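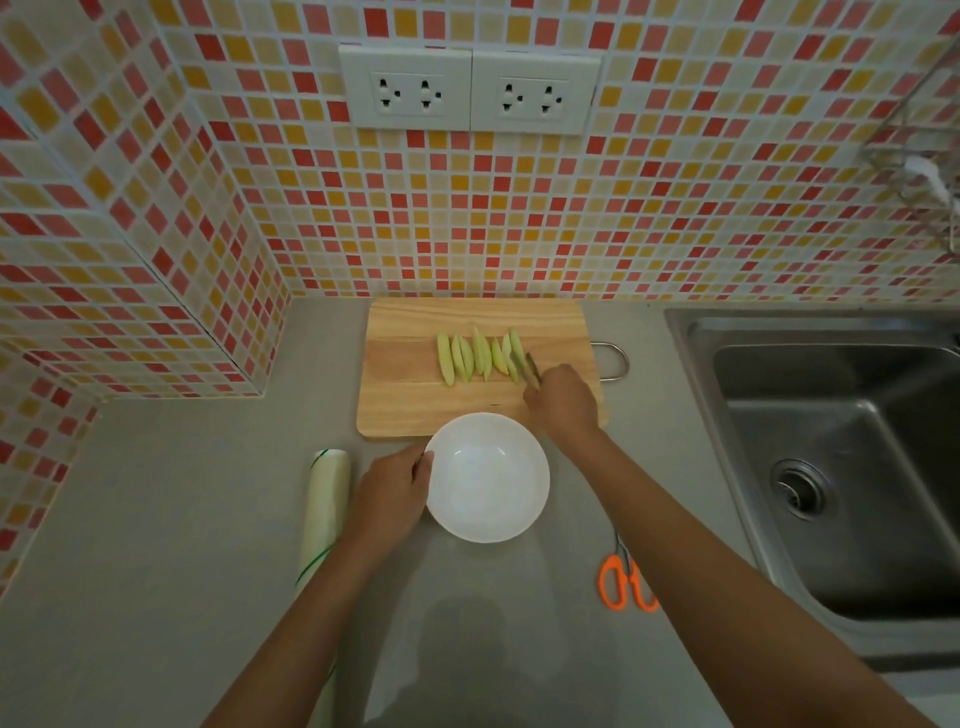 The Green Mango Season

Last updated: June 10, 2019

Tadeusz Krajewska grew up eating apples and did not taste an unripe mango until he was 17. A neighbor handed him a slice with salt and chili over the fence, and he says his jaw hurt for an hour. He now sells 400 pounds of them a week from a shop called Guria, on the east side of Flenby.

Most of his customers know what they want. They press the fruit with a thumb and put back anything that gives. A good green mango is as hard as a raw potato and smells of almost nothing at the stem end. If it smells sweet, it has started to turn, and it will go soft in a pickle jar.

Suqin Luo buys a box at a time. She peels the fruit, cuts it into long wedges and leaves them in salt and sugar overnight, then pours off the liquid and covers them with rice vinegar. The jars go in the refrigerator and are ready in 2 days. Her mother's version had licorice root in it, and she leaves that out because her children pick around it.

Musyoka Nzioka eats his raw. In the coastal town where he went to school, women sold them at the gate, split and packed with chili powder and salt. He has tried the same thing with lime added and thinks it is too much – the fruit is sour enough.

Supply is the hard part. Grocery chains want mangoes that will ripen on the shelf, and growers are paid by weight, so few of them like to pick small and early. Krajewska's importer, Walczak, charges extra for the first boxes of the year. By late summer the price drops by some 20 percent, and by October there is usually nothing worth buying.

He fills the bins with quinces then. They are also hard and sour, and a few of the mango customers have started pickling those too.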